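Velasari Kitchen Rules Pack for Simulated Robots

Hi, I'm Derek Crabtree, and I look after the Rules Pack here at Velasari. It's a written set of test rules plus the kitchen scenes to run them in, and it loads straight into Skanov. I wrote most of it after one too many arguments over what "put it in the cabinet" means!

My favorite rule is the placement one. An item has to sit fully on the shelf, clear of the front edge, and stay put for 60 simulation steps after release. Corn lying on its side on the bottom shelf, well back from the front, is just the kind of spot we ask for.

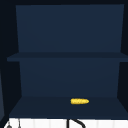
Closed-door checks

Doors get their own section (people kept skipping them). The big one: never score a cabinet from one view. Glass panes help a lot, and you can pick out a small bottle on the bottom shelf right by the middle of the doors, but a dark frame can hide plenty. So we ask for the object's pose from the simulator as well as the camera view, and if the two disagree, the run goes to a person.

Handles count too. Pull on the handle only, no prying at the frame, and log the contact force the whole way.
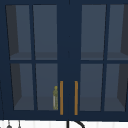 Rowbotham, Sun 13 March

Version 13 is up! I've rewritten the reset rule, so every run now starts from a saved seed and you write that seed in the log. Yes, every time. The old Pranurano logs still import fine, though you'll have to fill in the seed column yourself.

What you get: 79 rules, 1585 start layouts, blank log sheets and a scoring script. One license covers one lab. The next version is planned for November, and if a rule reads badly, send me the rule number and I'll have a look.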